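Category: Textiles and Soft Goods / Storage and Sorting
Last updated 22nd March

3.2 Grouping plush items by outline

The Tutcombe set holds 500 plush items collected from household donations and shop returns. In an earlier round, completed in October, items were sorted by size alone. This made the shelves easy to fill but hard to search, as a person looking for a given toy tended to recall its shape and color first and its size last. We therefore sorted the set again by outline, using 19 groups.

An outline was defined as the shape of the main body plus any parts that extend past it. Parts were recorded as upper, side, or lower. Fine surface features such as embroidery, printing, and seams were noted on the item card but were not used to assign a group. Items that could reasonably be placed in more than one group were reviewed by both sorters, and the group with the larger main body match was used.

Food-shaped items caused the most disagreement. Fruit was simple in most cases, with one round or oval body and few added parts. Vegetables were harder. A root vegetable in plush form often keeps the taper of the real plant but has leaves or limb-like parts added in places where no plant would carry them. Under the Ravn scheme, which sorts by subject, such an item is filed with produce. Under the Brutach scheme, which sorts by number of limbs, it is filed with figures and animals. Neither result was useful for shelf retrieval.

We added a group named "tapered body, upper leaves" to cover these cases. Membership requires a single bulb that narrows toward the base and at least one leaf part at the top. Side parts are allowed and are recorded separately. The turnip or radish item in Figure 2 meets both conditions. Its white bulb ends in a narrow point, and two large lime-green leaves rise from the top with a smaller bright green sprout between them.

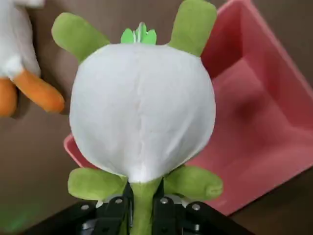 Figure 2. Plush turnip or radish, white with lime-green leaves, held upright by the thin green part below the bulb.

The lower leaf-like parts of this item were entered as side parts because they leave the bulb sideways near the base. The thin green part under the point was entered as a lower part. Vertical seams on the bulb were noted on the card only.

In total, 30 items were moved into the new group. Shelf labels at the Imstead store were changed to match, and the item cards now list the outline group above the size.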